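4.2. Le linge froissé comme état intermédiaire

La littérature sur l'entretien domestique s'intéresse volontiers au linge plié, parfois au linge sale, presque jamais à celui qui attend entre les deux. Le manuel de Roussel, notre plus ancienne source (1837), lui accorde une ligne, pour recommander de ne pas le laisser traîner. Nos quatre foyers de Griturley n'ont manifestement pas lu Roussel. Sur 97 épisodes de rangement relevés, 30 comportent une phase où le textile reste en boule sur une surface plane, le temps que quelqu'un se souvienne de ce qu'il comptait en faire. Nous appelons cette phase la « station », terme dont la dignité compense un peu celle de l'objet.

La table y joue un rôle que son fabricant n'avait sans doute pas prévu. Claire, lisse et dégagée, elle invite au pliage ; elle accueille surtout le tas. Une étoffe pressée contre le plateau se ramasse en un paquet irrégulier, creusé de plis (figure 1), où les bords se laissent mal suivre. Or c'est par les bords que commence tout pliage honorable, comme le rappelle la grille Briso employée pour le codage.

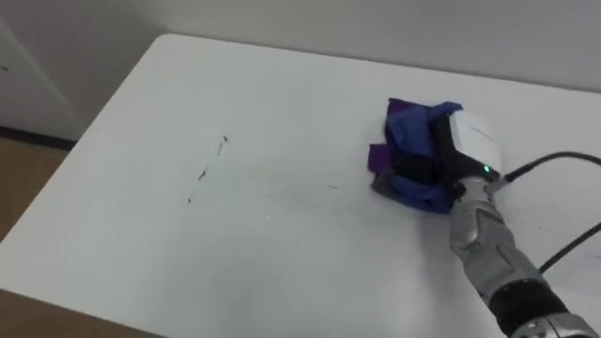 Drevberg, septembre

Figure 1. Étoffe bleu roi et violette, en boule sur un plateau blanc. Degré 4 de la grille Briso : aucun coin identifiable.

Le degré 4 a suscité le plus de désaccords entre codeurs. L'un tenait pour chiffon tout textile ainsi ramassé ; l'autre réservait le mot aux pièces ayant renoncé à toute carrière vestimentaire. Nous avons tranché en faveur d'« étoffe », qui ne vexe personne et n'engage à rien. La couleur, en revanche, a été codée sans débat, y compris le pan grisâtre qui dépasse en bas à gauche du paquet de la figure 1, classé « secondaire ».

Les entretiens confirment que la station est rarement vécue comme un échec. Les habitants parlent d'un linge « en cours », formule que les auteurs du présent article emploient aussi pour leurs manuscrits. La durée de cet état fait l'objet de la section 4.3.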